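README for the Roltthorpe bedroom set

Hi, and thanks for downloading this! I put the Roltthorpe set together because I wanted a decent collection of pictures of bedrooms in the middle of being tidied, and everything I could find was either a furniture catalog or a disaster zone. Real bedrooms mostly sit somewhere in between. The bed has a duvet on it but the duvet is a mess, there's laundry parked on the nearest chair, and you can still more or less sleep there.

What's in it

300 pictures, split over 8 folders, one folder per room. Rooms go by the names I gave them while I was sorting, so please don't go looking for a system. Nurico and Bumness are the two big bedrooms with the old-style furniture, Govindasamy is the one with the bunk beds (a pain to make, as anybody who has tried the top one knows), and the rest are ordinary rooms with ordinary beds.

Each folder has a plain text file called notes.txt with one line per picture. A line gives the file number, the state of the bed, and whatever else I thought was worth writing down. Some lines are long and some just say "pillow again."

How I label a bed

There are three labels: made, rumpled and stripped. Made means the duvet is flat enough that I'd let a guest see it. Stripped means the mattress is showing. Rumpled is everything else, and it's by far the biggest group -- I thought hard about splitting it up (bunched, twisted, thrown back, and so on) but I kept changing my mind on the same picture from one evening to the next, so I gave up and left it as one label.

Cloth that isn't on the bed gets its own tag, cloth_elsewhere. I don't try to say whether a white pile is sheets or towels or a spare cover unless it's obvious. If I can tell it's something you'd wear, I add clothing. Curtains don't count as cloth_elsewhere, even when they take up a big chunk of the picture.

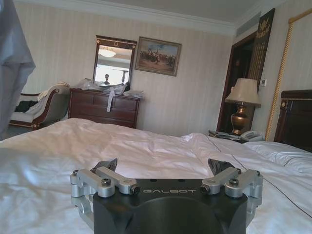 Nurico folder. Bed: rumpled. Also tagged cloth_elsewhere and clothing, both for the chaise lounge.

I'm very fond of that chaise, by the way, with its curved dark wood and the gray-green upholstery. It's also a really good test for the furniture tags, since people can't agree on whether it's a chair or a sofa. I went with "chaise" as a separate tag and I'm sticking with it!

The dark piping on the bedding is handy too. White on white is miserable to label, and a thin dark line along the edge of a pillow or duvet saves a lot of squinting. I wish every bed in the set had it.

Known problems

The notes for 7 pictures in the Bumness folder are in the wrong order. I know which ones and I'll fix them in the August update.

White bedding comes out grayish in the evening pictures. I left the colors alone.

"Folded" is used loosely. If a pile looks like somebody folded it at some point, it gets folded, even when the top layer has slid off over the arm of a chair.

Headboards are only tagged when you can tell what they're made of. A lot of them are mostly out of view, so don't use this set to count headboards.

Versions

This is version 2. Version 1 had a fourth label, "almost made," and I'd rather not talk about it. If you still have the old notes files, throw them out before you copy these in, or you'll end up with both.

Using it

Go ahead and use it for whatever you like. If you spot a bed I've called made that clearly isn't, send me the folder name and the file number. I usually go through corrections on Friday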